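手でつかむデータの話をしたい

ロボットに何かを覚えさせるとき、いちばんおもしろいのはどこか。学習が回り始めて損失の曲線が下がっていくところだと言う人もいるし、実機が初めて思いどおりに動いた瞬間だと言う人もいる。私は手本を集めている時間だと思っている。賛成してくれる人はあまりいない。

手本集めは下働きのように扱われがちだ。モデルの設計をする人がいて、残った人が朝から晩まで同じ動作を繰り返す。論文でも収集の説明は数行で済んでしまい、あとはひたすら構造の話になる。もったいない! あそこには人間の手の賢さがそのまま流れ込んでいるのに。

昨年の8月、Skeltbergという小さなプロジェクトで、薄くて大きい板状のものを扱う動作を集めた。目標は270本。マーカーの付いた手持ちのグリッパーを両手に一つずつ持って、つかんで、起こして、向きを変えて、置く。文章にするとたったこれだけなのに、最初の日に使えると判断できたのは22本しかなかった。残りは板の端をつかみ損ねたり、途中で手首がおかしな角度になってマーカーが隠れたりしたものだ。

箱や瓶なら、つかむ場所を少し間違えてもなんとかなる。板はそうはいかない。下の縁を片方の指先で挟んで起こすと、重さが思わぬ方向に逃げる。すると人間は、考えるより先に手首を返し、肘を引き、半歩下がる。この「半歩下がる」が私は大好きで、記録を見返すたびに声が出てしまう。手順書には一行も書いていなかった動きなのだ。
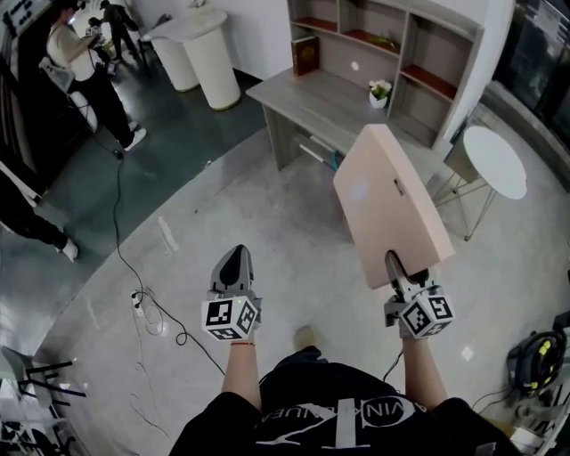

スタヴロス・ヴェルヴェリディス(Stavros Ververidis)

手持ちのグリッパーのよさは、体ごと現場に入れるところにある。遠隔操作にも長所はたくさんあって、ロボット自身の関節で記録できるのは大きい。ただ、操縦席に座った人は半歩下がらない。机があり、棚があり、向こうでは別の人が自分の作業をしている。そういう場所で薄いピンク色の板を傾けながら扱うとき、人は周りとの距離を体で測っている。私が集めたいのはその測り方のほうだ。

だから、収集の部屋をきれいにしすぎるのには反対したい。白い幕で囲って照明をそろえれば、たしかに後処理は楽になる。ラベル付けをしてくれる人にも感謝されるだろう。けれども、背景に花瓶や本があって、誰かが歩いているくらいのほうが、あとでモデルを外に連れ出したときに慌てずに済むと私は考えている。これはまだ好みに近い意見で、きちんとした比較はできていない。誰かやってくれたら、喜んで読む。

もう一つ、失敗の扱いについても言っておきたい。うまくいかなかった手本をその場で消すチームは多い。私たちも最初はそうしていた。途中から方針を変えて、つかみ直して立て直せたものは残すことにした。数えたら74本あった。流れるように美しい動作ばかり見て育ったモデルは、縁が滑ったときにどうするのだろう。つかみ直す手つきにこそ習う価値があるんじゃないか、と思うのだ。

収集をする人の呼び方も気になっている。「作業者」とか「データ提供者」とか、どうも味気ない。私は勝手に「お手本係」と呼んでいて、同じ課題を3人に頼むと、3人とも違う起こし方をする。勢いよく引き上げる人、角を軸にして回す人、いったん寝かせてから考える人。そろえてほしいという声は設計側から必ず出るけれど、安全にかかわる癖を除けば、私はなるべく直さない。

次は布をやりたい。板であれだけ楽しかったのだから、形の決まらないものを両手で広げるときに人が何をしているのか、早く見たくて仕方がない。グリッパーの指先を替える相談はもう始めている。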